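Gamine can-pick failure set

Simulated countertop task with recorded faults. Maintained by Gearóid Madigan and Fionnuala Fahy. Last edited 11th February.

Summary

Gamine is a small set of simulated runs in which a robot arm is told to pick up a drink can from a kitchen counter. We kept the runs where the safety monitor, Lirnach, stopped the arm or should have stopped it. The release holds 403 runs, all in the same kitchen. Successful picks are in a separate set and are not needed to use this one.

Each run has views from the arm and from above the counter. The close view is the one most affected by the fault described below, as large objects at the back of the counter take up a lot of it.

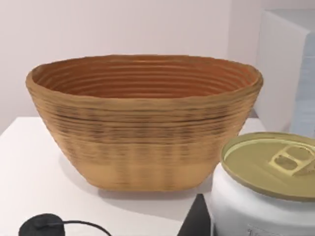
Close view with the ribbed bowl behind and the gold can lid at lower right.

The fault

In version 2 the gripper would sometimes start closing before the can was between the fingers. In other runs it closed late, after the arm had pushed the can along the counter. Both came from one error: the joint states were written with a newer timestamp than the camera views, so the policy acted on a stale picture of the can.
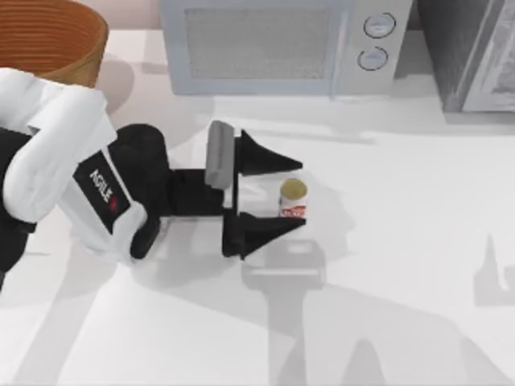
Lirnach compares the commanded finger gap with the estimated can position and calls a stop when the two disagree. It was tuned on slow approaches and missed almost all of the late closings. The check matters most when the approach is horizontal, with one finger on either side of the can and the jaws still open, as the lid position then has to be read correctly before any close command goes out. In version 3 the monitor also rejects any view older than the joint state it is paired with.

Shadows

A second group of failures has nothing to do with timing. The can detector, Gistberg, sometimes placed the can on the shadow of the gripper, and the arm went down beside it. The joint states in these runs are correct. They are marked "shadow" in the fault field and should be left out of any timing study.

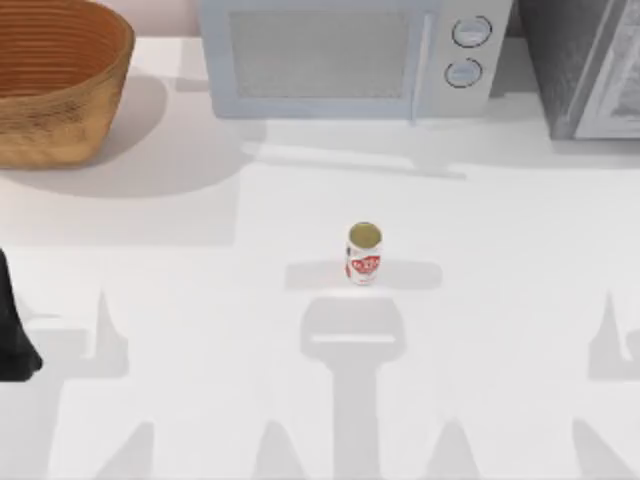
Overhead view. The gripper's shadow falls on the counter just below the can.

Fields

run_id: text, unique
fault: early_close, late_close, shadow or unknown
stop_called: true or false
stop_step: step at which Lirnach called a stop, blank if it did not
notes: free text, mostly by Fionnuala

Known problems

Fault labels were assigned by hand from replays. Where early_close and shadow both seemed to apply, we used early_close – this hides some detector errors. Timestamps in version 2 have not been repaired, so do not mix the two versions without checking the version file.

Do not use stop_called as proof that a motion was safe. A blank stop_step only means the monitor did not react. None of these runs were repeated on hardware, and the Lirnach thresholds should not be copied to a real arm.

Corrections go to Gearóid, with the run_id and the step.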